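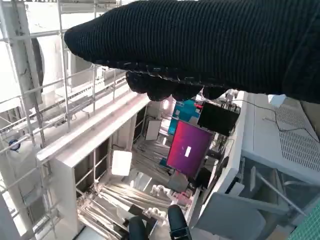
A gloved robot hand, seen from the camera at the wrist, with the lab beyond.

The hand takes up the top of the picture. It does that in nearly every picture the wrist camera sends back, and for most of a year the perception software at our lab in Daltomton treated that as a problem to be removed. I think that was a mistake, and I think a lot of teams are still making it.

The usual recipe goes like this. You mount a small camera near the wrist. You learn where the hand appears in its view, you paint that region out with a mask, and you hand the remaining pixels to whatever comes next, whether that is an object detector or a learned policy. The argument for doing so sounds reasonable. The hand is large, it is dark, and it is always there. A detector that sees it will sometimes call it a bag or a shoe. A policy that sees it may learn to depend on it. Take it out and the rest of the view gets simpler.

What you lose is the only direct evidence of what the hand is doing. The joint encoders report where the motors think the fingers are. They don't report a fold of fabric caught under a knuckle, or a finger resting a little lower than it should. The camera can see some of that. In a view like the one at the top of this page, the fingers show as a row of soft bulges along the lower edge of the hand. The knit blurs their outlines, and I would not want to measure a joint angle from them. But I can tell they are curled, and so can a fairly small network.

The glove makes this harder. A bare hand has hard edges, screws and joints, and you can fit a model of it to the image with standard tools. We had one of those fits in an older package called Aguirre, written in-house, and on a bare hand it worked well enough that people stopped checking it. Put a glove on and it reported a confident pose that was wrong. The code took each fold in the fabric for an edge and matched the nearest part of the hand to it. It had no way to say it didn't know.

That last point matters more to me than the accuracy. Software that runs a hand should be able to report low confidence, and the planner above it should have something sensible to do when it hears that. Slow down. Open the fingers and look again. In Aguirre the pose came out as a list of numbers and nothing else, so the planner used the numbers. I have read a fair amount of robot code since then and the pattern is common. Uncertainty is computed somewhere deep in the stack and thrown away at the first interface, usually by someone who wanted a tidy message format.

We replaced it with a module called Hudari. It keeps the hand in the image and predicts two things: a coarse state for the fingers, and a map of which parts of the view the hand is hiding. The second output turned out to be the more useful one. If the planner knows that the upper half of the view is blocked, it can stop treating that area as free space. Under the old mask, blocked pixels were filled with a flat gray, and the layer that built the obstacle map read flat gray as nothing there. I found that bug at 6 in the morning after a long night of looking in the wrong place.

Then there is exposure. A black glove fills a large share of the image, so the camera's automatic exposure tries to brighten it. Everything behind gets pushed toward white. Look at the open compartment in the white shelving, where a square light panel has lost almost all its detail. The top of the long beam on the left is bright too. A white room with a black hand in it is about the worst case for a cheap sensor, and no amount of training will bring back pixels that were clipped before the software got them. Metering on the part of the view outside the hand helps. To do that you need to know where the hand is, and that is one more reason to model it properly.

The tilt is a smaller matter. Wrists rotate, so the posts and shelves in a wrist view lean whichever way the wrist has turned. Some people straighten the image using the arm's reported pose before they feed it to the network. I used to be in favor of this. Now I would leave it alone in most cases. Straightening ties perception to the arm's calibration, and if the calibration drifts, the image is wrong in a way that looks right. A network trained on enough tilted views copes fine, and the monitors and chairs in the background come out as monitors and chairs at any angle.

There is a fair objection to all this, which is data. A mask costs almost nothing. To train Hudari we labeled 4,000 images by hand and held back 800 for testing, and the labeling was slow, dull work. Drawing the edge of a ribbed glove against a shaded background is unpleasant and two people will not draw it the same way. A group at Zuldale that I trade notes with looked at our labeling guide, all 7 pages of it, and decided to stay with the mask. For a hand that only picks boxes off a belt with the same lighting all day, they may be right. Their hand is bare and their background never changes.

But most of us say we are building for rooms that people work in. Those rooms have cables looped over machines, chairs left where someone pushed them back, and a bench with a pile of small white parts on it. A hand working in a room like that is going to get in its own way all the time. The planning code should be written with that in mind from the start, and so should the tests. Ours now include a set of views where the hand hides the target completely. The correct answer for those is that the target can't be seen, and the older code fails nearly all of them.

I would also like to see the hand kept in the logs. Many tools still crop or mask images before saving them – it saves space – and when something goes wrong later, the part of the picture you need is gone. Storage is cheap compared with a week spent guessing. Save the full image, with the glove in it, and do the masking afterward if you still want it.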